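Progress report, second period
Project: Hoof health and lameness control in small dairy herds, Wurnik valley
Prepared by Evaristo Cuautle for the Dernunora Fund

1. Work done in this period

The trimming work continued on the 9 farms which signed the agreement. All farms have now had the first full trimming, and the two biggest have had the second. The trimming chute bought with your grant was delivered in December, later than the supplier promised, so for the first weeks we used the old one from the Buchanan farm. It is heavier and the trimmer needed more time for each cow.

Locomotion scoring is done every month when the cows leave the parlor after the evening milking. I do the scoring myself on most farms, on the usual scale from one to five. At Buchanan the herd manager does it, and I repeat his scores one time in each quarter to see that we agree. We agree well on the cows with score one and four. On score two and three we still have differences, and I will make a short training with him before the next round.

2. What we found

Digital dermatitis remains the main reason for lameness. White line disease comes second and is mostly seen on the farms where cows walk long distances on the stony lanes. Two farmers have covered the worst part of the lane with wood chips at their own cost. I want to thank them in this report, as it was not part of the agreement.

Footbaths are used on all farms but not in the same way. The main problem is that the solution is not changed often enough. On one farm the bath was also too short, so many cows stepped over it with the back feet. The owner has built a longer one.

3. Records

Before the project the farmers wrote treatments in a notebook or on the parlor wall. Now every farm uses the same paper card, and I enter the cards in Wemex at the end of the month. The entering takes me more time than I planned. Some cards come without the ear tag number and I must call the farmer.

4. Budget

From the small equipment line we spent 500 dollars on knives, blocks and glue. The line for lane repair, 2000 dollars, is not touched yet. The stone cannot be brought while the ground is soft. I ask for your permission to move this amount to the next period without change of purpose.

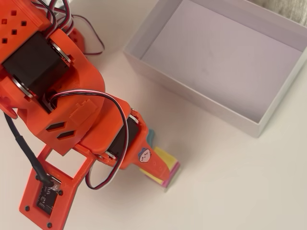
The travel line is a little over the plan. The reason is the additional visits to the farms with many cows at score four, which had to be seen again after the blocks were put on. I will cover the difference from the line for printing.

5. Next period

The second trimming will be finished on the other farms. I will also start to look at the heifers before first calving, which several farmers asked for. If the lane work is approved, we begin at the farm with the longest walk to pasture. A meeting for all farmers is planned at Buchanan, with a demonstration of the new chute, and your representative is welcome to attend.

Please inform me if you need the scoring sheets for each farm. They are ready and can be sent.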